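About Nerneck

Nerneck teaches people how to look after a room. We run short courses in housekeeping for guesthouses, small hotels and anyone who lets a spare bedroom and wants it to feel cared for. Gyula Fekete started the school after years of making beds in other people's hotels, and he still teaches the opening morning of every course himself.

We love this work! A bedroom is a small place, but there's so much in it: the pillow, the lampshade, the strip of carpet beside the bed that gets missed when you're in a hurry. Our students spend 6 days with us, and by the second afternoon most of them are walking into a room and going straight for the thing that needs doing.

What we teach

The Stodow course is where everyone begins. It covers bed making, dusting, carpets and trash, in that order, and then in whatever order the room asks for. Trash gets a whole session. Students learn to check beside the nightstand and along the foot of the bed, to pick up what missed the basket, and to fit a fresh liner so the edge folds over the rim and stays there.

Vostance is the longer program, for people who will be running a team. It adds linen care, scheduling and the gentle art of checking a colleague's room without making an enemy (Gyula has plenty of stories).

Since we opened, 1,185 people have finished one course or the other. Last year we welcomed 144, and 83 of them came from family-run places with just a handful of rooms. We're so proud of that, and we hear from a lot of them every September when the busy season winds down.

Where we work

Classes meet on the ground floor of the old Venckus building. Coffee is on from 7:30 and the first room opens at 8. Bring flat shoes and clothes you can kneel in. Sheets, liners and cloths are all provided, and so is lunch.

If you'd like to see a class before signing up, just write to the office and come by for a morning. 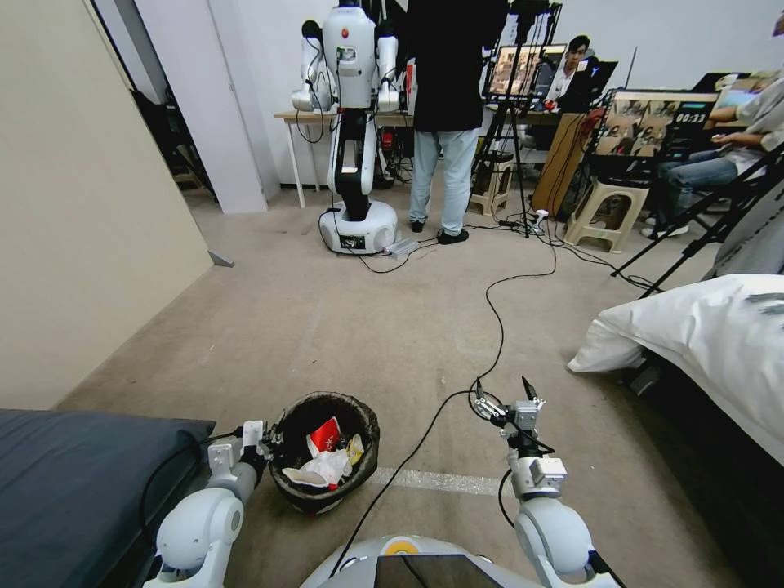
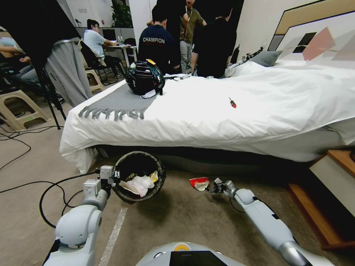
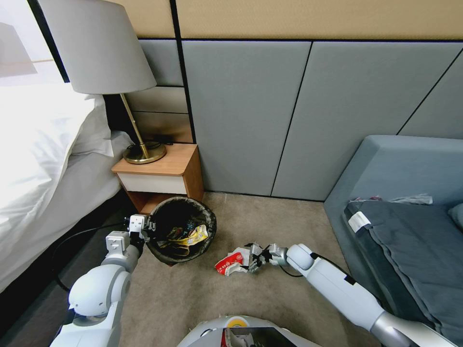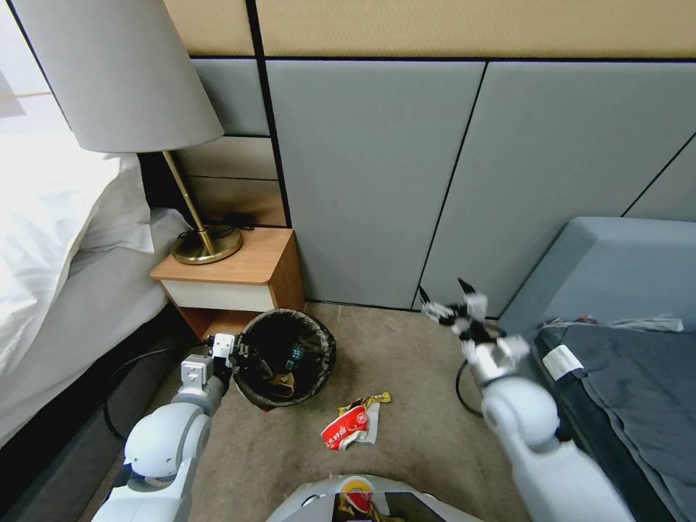
Wastebaskets and bedroom carpet.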